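# Chapter 7: Sending a Show on the Road

I'd been working in galleries for two years before I understood that an exhibition and a tour are different animals. My first touring show opened at Trernila in April, and it looked lovely, and I went home very pleased with myself. Then Dorottya Hegyi rang from the second venue, a converted grain store at Pitero, to ask how I expected a wall 700 centimetres long to fit into a room that had a door in the middle of it. I hadn't asked. I had a floor plan in my inbox and I'd never opened it!

So this chapter is about the dull bits, which I've grown very fond of. We'll look at how a show gets chosen by the places that will host it, what goes into a touring agreement, who pays for the lorry (there's always a row about the lorry) and how you write installation notes that a stranger can follow at eight in the morning with a cold cup of tea.

Most of my examples come from one project, a performance and video show by Shabani Mohamedi called *Virkura*. It's a good one to learn from as it's such an awkward mix - two video works, a set of costumes, a live piece that only Shabani can perform, and a pile of printed banknote-sized cards that visitors were allowed to take away. Each of those travels in its own way. The videos went on a hard drive in my handbag. The costumes needed a proper crate, a packing list and somebody to steam them at the other end. The live piece needed a train ticket, a hotel room and a fee, and I'd budgeted for the first two and forgotten the third.

You'll find the full budget at the end of the chapter, mistakes and all. Look out for the line for 722 pounds marked "extra hire, projector". I still wince at it.
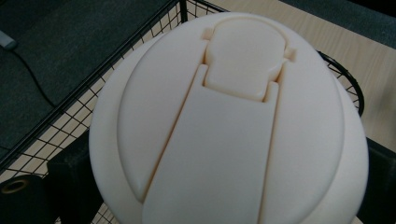

Who decides what happens if a work is damaged on tour?

The touring agreement decides, so get it signed by every venue before anything leaves the building. It should say whose insurance covers the work in transit, whose covers it on the wall, and who has to be told first if something goes wrong. In my agreements that's always the artist.

A quick word on terms before we start. By the **originating venue** I mean the place that made the show and sends it out. The **receiving venue** is anywhere it goes next. Some people say "host" for the second, and the Oláh gallery uses "partner" for both, so do check what your own contract means by it.

## 7.1 Finding your venues

Start with the rooms you already know. I write to people whose spaces I've stood in, and I send them one page - a paragraph on the work, the floor space it needs, the hire fee and the dates I can offer.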